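Courses > Drawing and Visual Notes > Handout 2
Reading time: 2 minutes

Week 2: Squares, corners and closed shapes

Lay the whiteboard flat on the table before you begin. A line drawn on a flat board is easier to judge than one on a board propped against a wall. Use red marker only this week.

Start with one square inside another. Wobbly lines and rounded corners are fine at this stage.

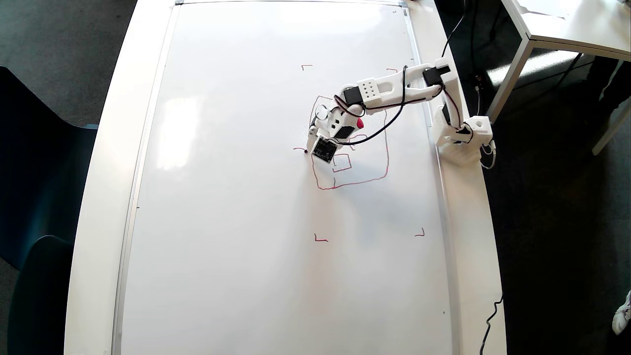
Department of Design Foundations, Rinaldi College

Read chapter 9 of the course book before class. Handouts are also kept in the Werko folder.

Exercise A. Put down four right-angle corner marks to set the drawing area, then draw one closed outline in the upper half. Keep the pen on the board until the line meets its own start. If a side bows out, leave it and go on.

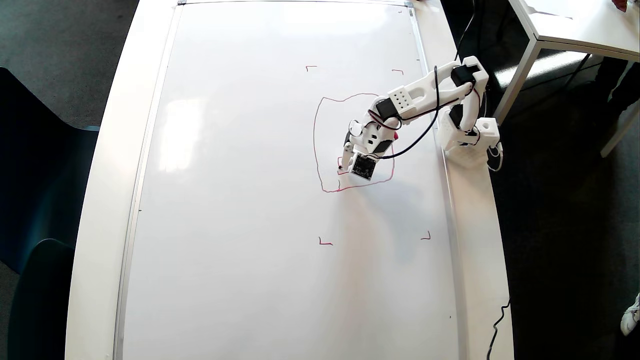
Melahat Özkan asked whether the corner marks should be measured with a ruler. Place them by eye for A and measure for B.

Exercise B. Repeat A at half the size. Copy both outlines into your notebook and mark where each side leaves the straight.

Clearing up: caps on, board wiped, chairs under the tables. Check the ceiling strip lights and the air conditioning on your way out.

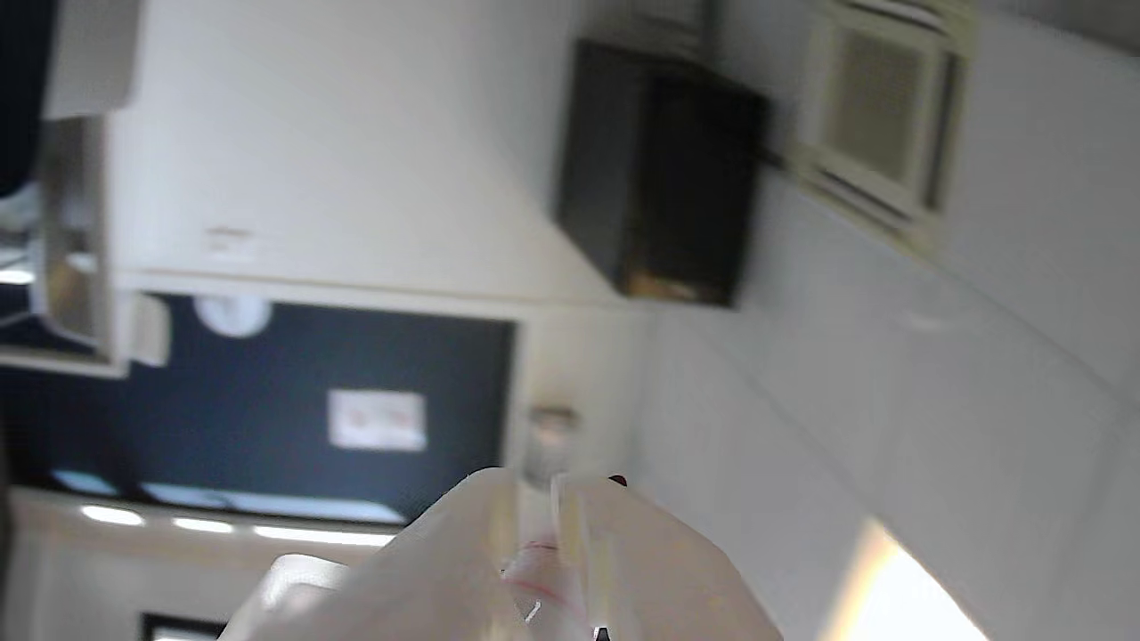

Sibel Altıntaş would like B done before A, as small squares show a shaky corner sooner. Either order will be marked the same.

Hand in notebooks by 6/9/26.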